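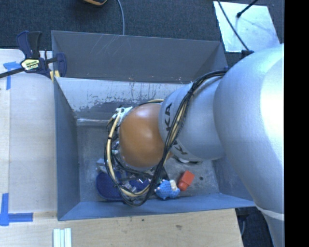

A robot arm reaches into an open metal bin.

My town wants to sell me on the smart trash can again. The pitch came with the July water bill: for $30 a year, Brunville will put a sensor in the lid of my can, and a company called Datadby will tell me by phone how full it is. I already have a way of finding out how full it is. I lift the lid.

Kavitha Shenoy, who runs the program for the city, told the council that homes in the trial threw out less once they could see their numbers. Maybe so. The trial had 345 homes, all of which signed up on their own, and it ran for 3 months. People who ask for a trash sensor are people who already think about trash. I would like to see the same test on my street, where half the cans have no lids left to put a sensor in.

I asked what happens to the readings. The contract says Datadby may share them with "service partners," and it doesn't name any. A record of when a house fills its can is also a record of when a house is empty. Jui-lin Shek asked the same question at the meeting and was told the data is safe. She asked how long it is kept. She was told someone would get back to her, and as of this writing she is still waiting.

Meanwhile the recycling drop-off on Graltatholm Road closes at 3:30 in the afternoon, when most people who might use it are at work. Keeping it open until seven would cost the city $1,472 a month. I got that figure from the city's own budget, page 30. It was turned down without debate.

I'm willing to be shown I'm wrong about the sensors. Publish the full trial results, name the partners, and put the later hours to a vote at the same meeting.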